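Kedomitz District Football League
Members' Forum > Competitions > Proposed change to kick-off times and half-time arrangements

Posted by: league_secretary
Members are advised that the league has received a proposal from Kaewkla to move all second division kick-offs from 3 pm to 4 pm with effect from April. The proposal also asks that half-time be fixed at fifteen minutes at every ground. Clubs are invited to give their views in this thread before the matter goes to a vote. Please state which club you represent.
Duygu Duman, League Secretary

Posted by: L.Chaiyaporn
I write on behalf of Kaewkla. Our reasons are set out in the papers sent to clubs, but in short, four of our away fixtures last season began with fewer than eleven players on the pitch. Many of our squad work until early afternoon and cannot reach Hemar or Ploren by 3 pm. A later start would spare referees the trouble of holding up play while teams are completed.
Lamai Chaiyaporn

Posted by: ploren_fixtures
Ploren is unable to support the proposal as it stands. Our ground has no floodlights, and a match starting at 4 pm with a full half-time would finish in poor light for part of the season. We would also draw attention to Rule 50, under which the home club is liable for the cost of an abandoned match.
Nattawut Thongdee, Fixtures Officer

Posted by: L.Chaiyaporn
With respect to the previous contributor, the proposal would take effect in April. The light is adequate by then and remains so until the season closes. We have not asked for the change to apply in winter.

Posted by: ploren_fixtures
The wording sent to clubs reads "all second division kick-offs". It contains no end date. If Kaewkla wishes the change to be limited to the closing weeks, the text should be amended to say so.

Posted by: chanida_r
Speaking for Hemar, we agree with Ploren on the wording but with Kaewkla on the principle. Our gate is usually around 100, and a number of supporters have told us that they would prefer the later start. We would, however, ask that the fixed half-time be voted on separately. The two matters have little to do with each other, and we should not like to lose one on account of the other.
Chanida Ruangrit

Posted by: B_Mahawong
As a referee of long standing in this division I have no strong view on the hour. I do object to the suggestion in the papers that officials have "allowed" late starts. The referee may wait a reasonable time, and the reason for any delay is entered on the match card. If a club believes this has been done improperly it should write to the league, quoting the fixture.
Boonsong Mahawong

Posted by: L.Chaiyaporn
No criticism of officials was intended and I am content for that sentence to be withdrawn.

Posted by: league_secretary
Thank you. The sentence will be removed. I propose that the vote be taken in two parts, as Hemar suggests, and that the first part be amended to read "from April until the end of the season". Unless Kaewkla objects, the revised text will be sent out this week.

Posted by: L.Chaiyaporn
Kaewkla has no objection.

Posted by: ploren_fixtures
Ploren will consider the revised text. We remain opposed to a fixed half-time of fifteen minutes, as our two changing rooms are a short step from the pitch and ten minutes has always been enough.

Posted by: chanida_r
Ten minutes is not enough for visiting teams at Ploren, who have the far changing room. We shall vote in favour of both parts.

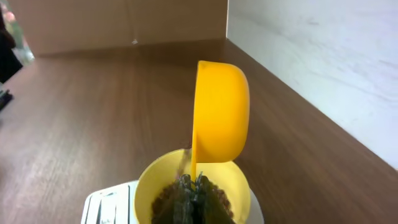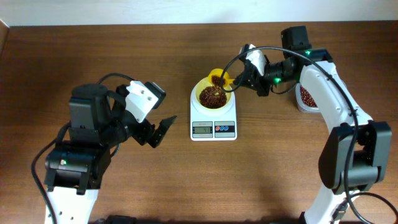 Yellow scoop and bowl (first picture); beans on the kitchen scale (second picture).

Posted by: league_secretary
The revised text has now been sent to all second division clubs. Votes should be returned by the club secretary only. This thread will remain open for questions on procedure.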